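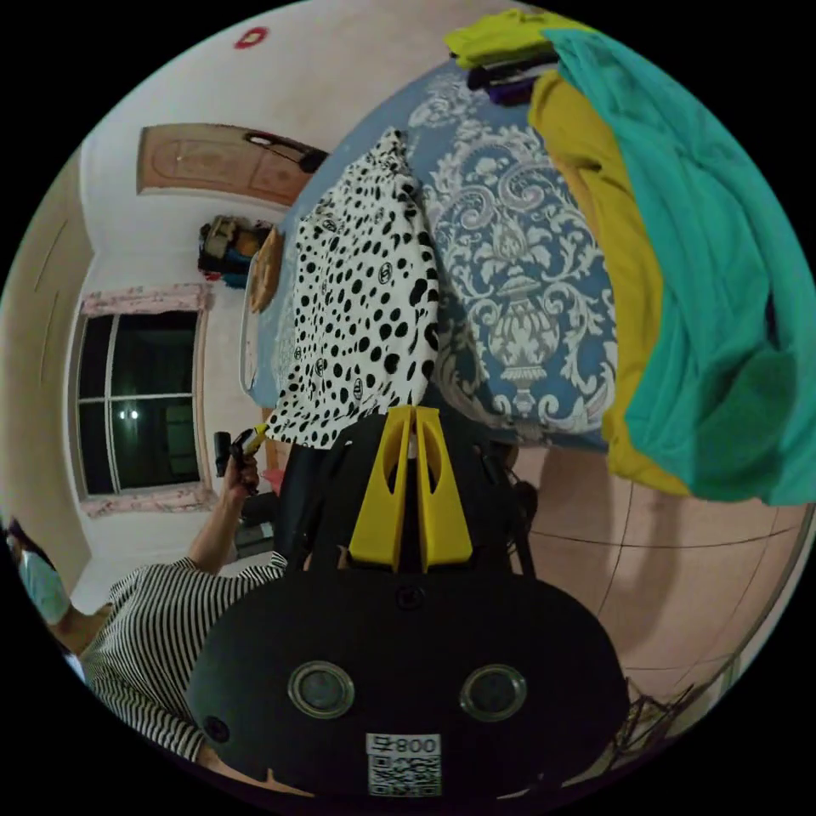

marshlamp wrote:
I would not put a big bedspread in a home washer, and I say so as somebody who did it for years and has the repair bill to show for it ($178, and the man was kind enough not to lecture me). A full-size spread soaks up so much water that the drum can't balance. Take it to a laundromat with one of the big front loaders, bring a book and a snack, and you'll be home by lunch.

tansy_porch wrote:
Hello marshlamp, and thank you, I always enjoy your posts! I'm going to disagree with you a little, though. Our nearest laundromat is over in Stulow, 23 miles each way, and by the time I've driven there and fed the machine I could have had the whole bed stripped, washed and made up again at home. What matters to me is how heavy the spread is when it's soaked, and plenty of the woven ones are lighter than people think. Mine is a queen and it goes into my old top loader with room for my hand on every side.

My routine, for the person who asked last week about doing it at home:

1. Shake it out over the porch rail and look it over for loose threads. Snip them, don't pull. Check the care tag too, if you still have one (mine faded away ages ago).

2. Cool water, gentle cycle, half the soap you think you need. I use the plain Varnine powder, but whatever you like is fine. Get a second pair of hands for the lifting if you can, a wet spread is no joke on the shoulders.

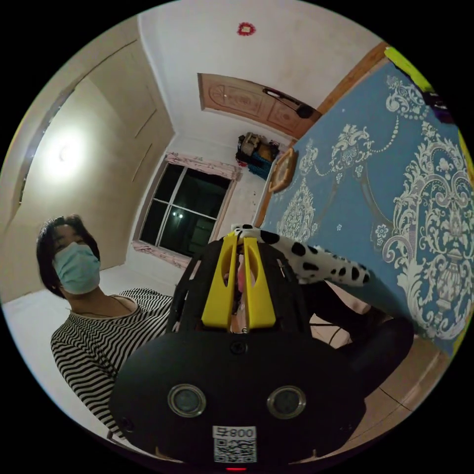 3. Stop the machine halfway through and move the spread around so it isn't all bunched on one side. If the washer starts to thump, stop it again. I sit nearby with my coffee for this part.

4. Extra rinse, then hang it over two lines about a foot apart, and turn it over after supper.

birchbasket wrote:
Half the soap, yes yes yes. I had a spread from Taltby that felt stiff as a board for two winters and I blamed the fabric the whole time! Three rinses with no soap at all and it came out soft again.

marshlamp wrote:
tansy, I'll grant you the light ones. I'm still nervous about the rest, and I do wonder about hanging anything that size outdoors. Doesn't the sun get at the blues? I lost a lovely navy one that way.

tansy_porch wrote:
Oh, the sun surely does, and I should have said so. I hang mine wrong side out, and in May I bring it in before the afternoon gets strong. If you have a dark spread and no shade, you're better off laying it over the bed frame with the window open, or over a couple of chairs, and being patient with it. 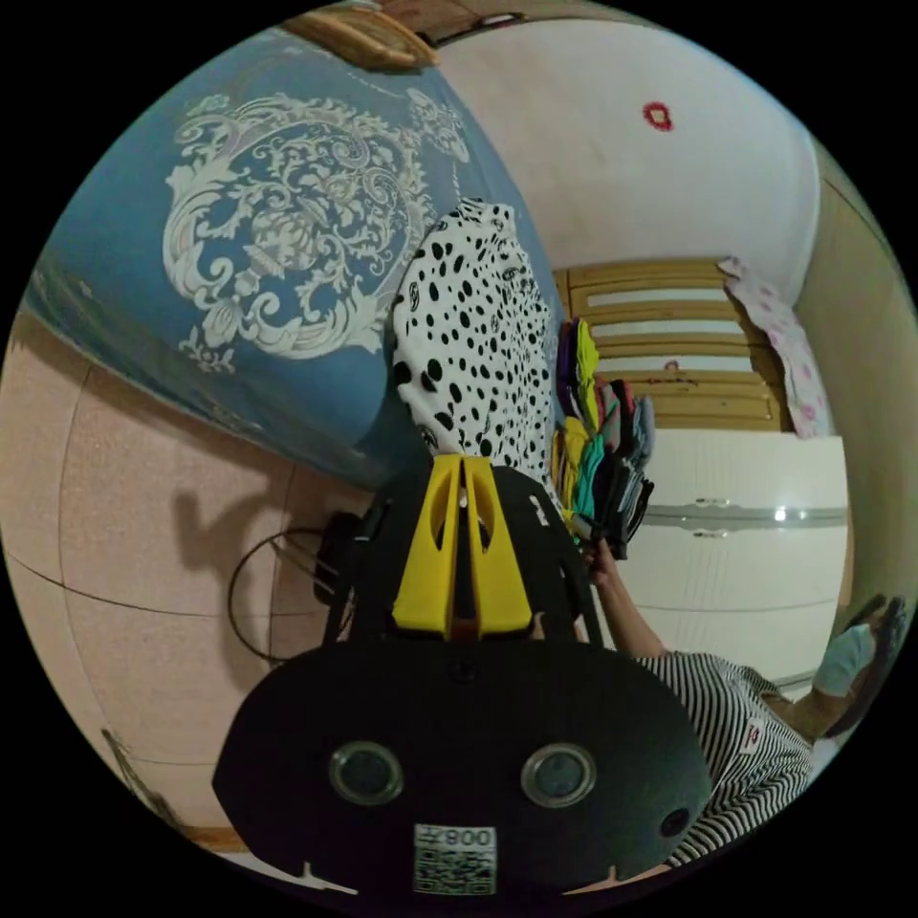

It takes me a day and a half that way, sometimes longer if the weather is sticky, so I start in the morning and we sleep under the old quilts for a night. Feel along the seams before you put it back on the bed — they hold damp long after the middle is dry, and a musty smell is twice the work to get out.

oldcedar wrote:
Has anyone paid to have one cleaned? The Cao cleaners in my town quoted me $183 for a king and I just about sat down on their floor.

birchbasket wrote:
Goodness. I paid less than that for the bedspread. Laundromat for me, sorry tansy!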